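OK so I finally went back for the alumni night at my old college and I have thoughts. Small thread, bear with me.

I was only going because Nuala Doherty was getting the service award, and she was my RA sophomore year. She once drove me to the ER in her slippers. You don't skip that person's award!

The gala used to be in the gym with folding chairs. Now it's in Sheehan Hall with actual tablecloths and a string quartet made up of music majors, who were great by the way, and who I hope got fed.

They told us 400 people came. I believe it, because the coat check line went all the way down the stairs and past the trophy cases.

Nuala's speech was maybe the shortest of the night and the best one. She talked about the tutoring program she started at the Urkham Street library with 2 laptops and a borrowed key, and then she read the first names of the kids from that first year. All of them. I was a mess.

Also honored – Senan Heffernan, for the nursing scholarship. He thanked his mother, then the cafeteria ladies, then his mother again.

The auction part went on way too long for me. I bid $25 on a campus sweatshirt and lost to someone at my own table. Algirdas, I know where you sit.

They did announce that the scholarship fund can now cover over 300 students' textbooks next year, and I want to give the development office credit for that. Textbooks were the thing that almost sank me freshman year.

One complaint – the young alumni award got squeezed in during dessert while the plates were being cleared, so half the room missed it. Give those folks their own slot, please. They flew in for this.

Anyway I got home at 1 in the morning with my shoes in my hand, and I've already told my old roommates we're getting a table in August when the reunion tickets open. Who's in?

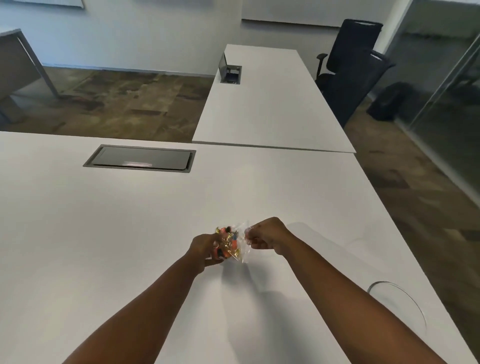
Sinéad Breathnach: I'm in if we can sit near Nuala this time! And yes on the dessert thing, I was at the back and didn't even know there was a young alumni award until I read this.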